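Reviews > Workshop > Opinion

Latest Columns Kits Letters About

The case for a kit you hold in your hands

I have been meaning to write about the Estura hand kit since November, and my neighbors are probably relieved I am finally telling somebody else. Zodholm sells it as a pair of hand-held grippers, one for each hand, meant for recording chores that a robot arm will later try to copy. The pair costs 285 dollars, and for that money I think it's the friendliest way into this business that a small workshop can buy. 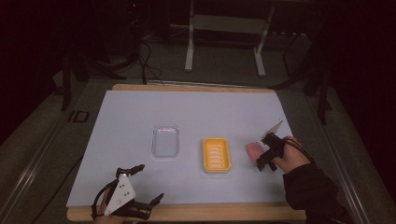
My whole argument is that small, dull jobs are the right ones to begin with. Everyone wants to film the robot folding shirts (I did too, I confess!), but a bar of soap and a dish to put it in will teach you more about your kit in one evening than a week of laundry. Soap has round edges, a dish has a rim, and you find out very quickly how much your own fingers had been doing for you all these years. I gave it 17 tries on a Tuesday and went to bed thinking about wrists.
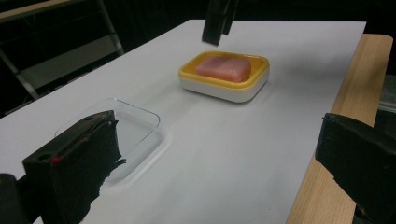 Umesh Katiyar wrote to me that I'm too easy on it, and that for the same money he would sooner have one good gripper than two fair ones. I see his point, and I still don't agree. So many things around a house want a second hand nearby, even if it only waits its turn, and a kit that leaves that out is teaching half a chore.

My complaints are smaller. The handles are made for bigger hands than mine, the manual is nine pages and wanted thirty, and I do wish Zodholm would put the Kashyap software in the box instead of selling it on the side.
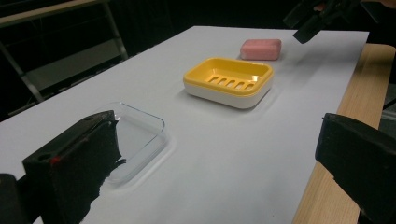 Clear dish, soap dish and pink soap, looking out between the gripper fingers.

Would I buy the pair again? I would, and I'd start with the soap again too.

Comments (3)

Calum MacKinnon: Agree on the manual. I gave up at page 4 and just called them.

Sulley: 285 plus the software is not cheap for a hobby

dishpan_ray: My arm cost 3000 and still can't pick up a sponge, so I may try this.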